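Vormachen mit Handgreifern

Vormachen mit Handgreifern (im Wiki von Omoton meist kurz »Vormachen« genannt, auf Englisch liest man oft »handheld demonstration«) ist eine Art, Beispiele für ein lernendes Robotersystem zu sammeln. Ein Mensch nimmt zwei Greifer in die Hände, erledigt damit eine Aufgabe am Tisch, und eine Kamera am Greifer nimmt alles auf. Ein Roboterarm ist dabei gar nicht nötig, der kommt erst später dran! Ich betreue diesen Artikel seit August und schreibe ihn so, wie ich es einer neuen Kollegin am Kaffeeautomaten erzählen würde. Wer es trockener mag, liest das Handbuch von Declercq.

Begriff und Abgrenzung

Beim Fernsteuern bewegt man einen echten Arm über einen zweiten Arm oder über Controller, und das Ergebnis sind Gelenkwinkel, die der Roboter genau so wiederholen kann. Beim Vormachen bekommt man etwas anderes: den Weg des Greifers im Raum, die Öffnungsweite der Finger und das Bild dazu. Wie ein bestimmter Arm diesen Weg später fährt, muss die Software ausrechnen. Dafür geht es flott. Wer mit Fernsteuerung angefangen hat (ich zum Beispiel), ist beim ersten Mal richtig erschrocken, wie schnell so eine Schicht vorbei ist.

Eine einzelne Aufnahme heißt bei uns Episode. Mehrere Episoden mit derselben Aufgabe und denselben Teilen bilden einen Satz, und ein Satz hat bei Omoton normalerweise 70 Episoden. Die Zahl stammt noch aus dem Projekt Skudton und ist nie geändert worden.

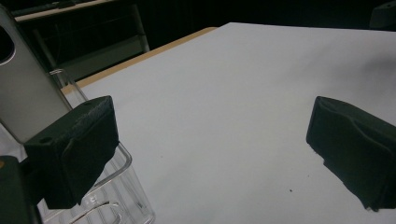

Die Ausgangsstellung ist das Stück einer Episode, über das am meisten gestritten wird. Manche fangen mit geschlossenen Fingern an, manche irgendwo mittendrin, und das Modell lernt dann fröhlich beides. Seit Vivach gilt bei uns: Finger weit auf, nichts dazwischen, freie Tischfläche darunter, so wie hier über der weißen Fläche. Der durchsichtige Kunststoffbehälter hinter dem linken Finger darf dabei ruhig halb verdeckt sein, denn die Sicht aus dem Greifer ist nun mal eng, und das Modell muss später mit genau dieser Sicht zurechtkommen. Ich habe anfangs versucht, jede Verdeckung zu vermeiden, und mir damit lauter seltsam verrenkte Bewegungen eingehandelt, die kein Arm nachfahren konnte.

Ablauf einer Schicht

Vor der ersten Episode werden die Greifer kalibriert. Man fährt die Finger ganz auf und ganz zu, hält die Greifer einen Moment ruhig und schaut, ob die Software dieselbe Lage meldet, die man selbst sieht. Danach legt man die Teile aus. Hier gibt es bei uns zwei Schulen. Die einen arbeiten mit einem gedruckten Lageplan, die anderen (zu denen gehöre ich!) legen nach Gefühl und drehen die Teile nach jedem Durchgang ein bisschen weiter. Anouk Brouwer hat beide Varianten verglichen und kam auf keinen klaren Sieger, solange die Lagen insgesamt gut über den Tisch verteilt sind.

Dann wird aufgenommen. Zügig, aber ohne Hektik, und bitte keine Pausen in der Luft. Wer kurz überlegen muss, bricht ab und fängt neu an, sonst steht im Datensatz ein Greifer, der ohne erkennbaren Grund über dem Tisch hängt.

Arbeit mit zwei Händen

Beidhändige Episoden sind schwieriger, machen aber auch mehr Spaß. Beide Greifer teilen sich denselben Platz, und die Spitzen kommen sich schnell näher, als es zwei Roboterarmen lieb wäre. Bei flachen Teilen führt man die Finger von links und rechts heran und lässt die Handgelenke außen. Auch auf die Kabel muss man achten. Ich lasse sie nach unten hängen und drehe mich lieber mit dem ganzen Oberkörper als nur mit der Hand.

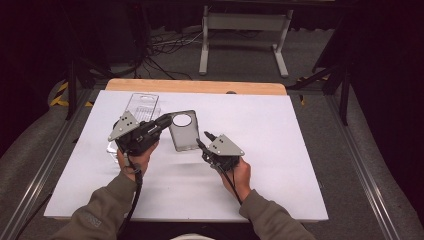
Auswahl und Beschriftung

Nach der Schicht wird aussortiert. Bei Vivach waren von 825 Episoden am Ende mehr als 400 brauchbar, und das fand ich damals ziemlich ernüchternd. Die häufigsten Gründe waren verlorene Greiferlage und zu spät gestoppte Aufnahmen. Missglückte Griffe werfen wir übrigens nicht automatisch weg! Wenn jemand danebengreift, sich sauber korrigiert und die Aufgabe trotzdem schafft, bleibt die Episode drin und bekommt den Vermerk »Korrektur«.

Beschriftet wird in kurzen Sätzen im Präsens, ein Satz pro Episode. Farben nennen wir nur, wenn zwei gleiche Teile verschiedener Farbe auf dem Tisch liegen.
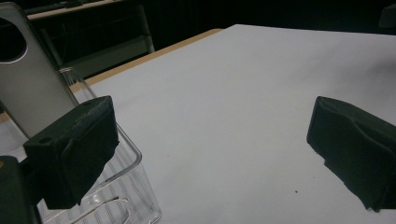 Bei durchsichtigen Teilen schreiben wir immer »durchsichtig« dazu, auch wenn nur eines davon vorkommt. Solche Teile machen dem Lernsystem die meiste Mühe, und mit dem Wort im Text lassen sich die Episoden später schnell herausfiltern.

Offene Punkte

Wie lang ein Satz mindestens sein muss, ist bei uns weiter ungeklärt. Anouk hat es einmal mit 11 Episoden versucht und ein Modell bekommen, das immer an dieselbe Stelle griff. Ebenfalls offen ist, ob wir Linkshänder getrennt ausweisen sollen. Ich bin dafür, die Diskussion dazu läuft auf der Nachbarseite.

Siehe auch: Fernsteuern, Greiferkalibrierung, Skudton, Vivach

Zuletzt bearbeitet: 12. Februar 2024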